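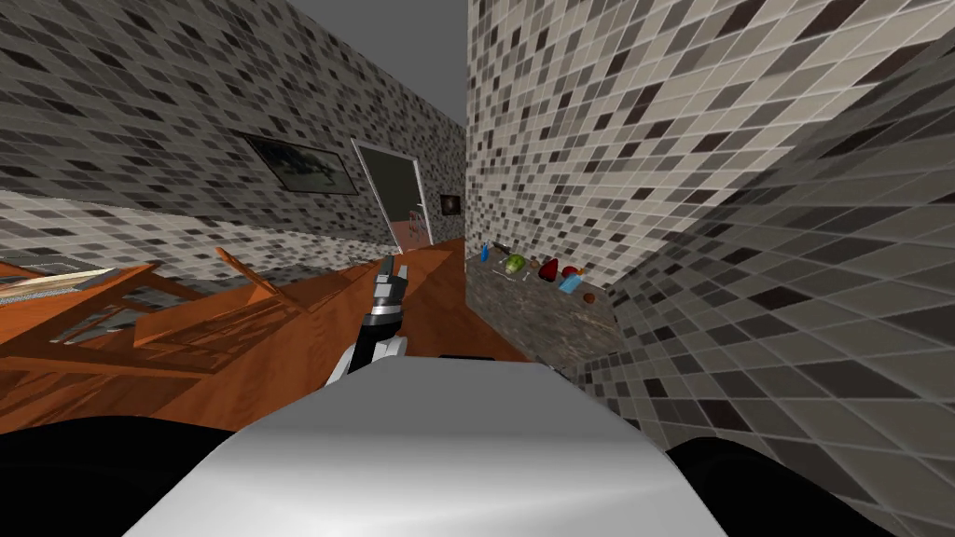
Ticket 150: Wrist views and head view do not agree in kitchen sim
Opened by: Selamawit Woldegiorgis
Date: 2024-09-29
Project: Skudeck (home build, two arms)
Status: open

I run the simulated house on my desktop before I try anything on the real arms in the garage. Since I moved to the new Render settings, the head view is fine, but the wrist views are hard to use. The policy stops in front of large flat surfaces and waits until the timeout of 2000 steps.

What I checked first

I restarted Nuvlow and loaded the default house again. Same result. Then I opened the wrist view alone, with the fingers open and nothing between them. 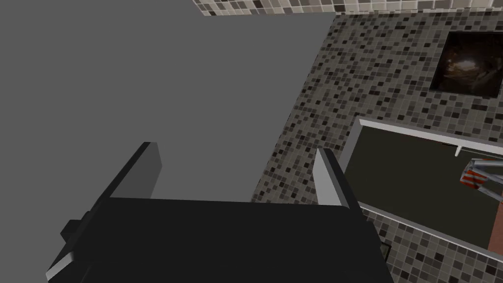
The depth values on the gray area are all the same number, so the planner has no edge to follow there. On the mosaic tiles the depth is normal. I thought first that the tile texture was the problem, but I changed it to plain white and the stop still happened in 5 runs of 9.

Second try: I lowered the near clip distance of the wrist camera and turned the wrist a little. With the counter and its dark basin in view, there is more for the matching to use. The large gray surface still fills the left part, and I could not find its name in the object list.

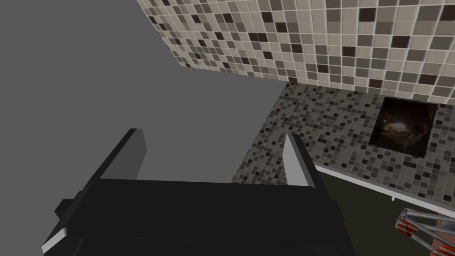

Things I already ruled out

- Joint limits. I compared the file with my backup from February, no difference.
- The Sampaio plugin. I turned it off – no change.
- Finger collision shapes. They are loaded and have the right size.

What I need

Please tell me how to print the name of the mesh under one pixel in the wrist view. If the gray surface is a part of the robot cover, I can hide it from this camera. If it belongs to the house, I will have to change the start position.

For comparison I add the head view, where the planner gives a good path between the counter and the table. 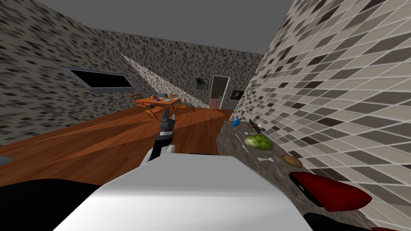 Head view, arm raised, granite counter on the right and dining table at the back.

I can send the full log and the settings file if it helps.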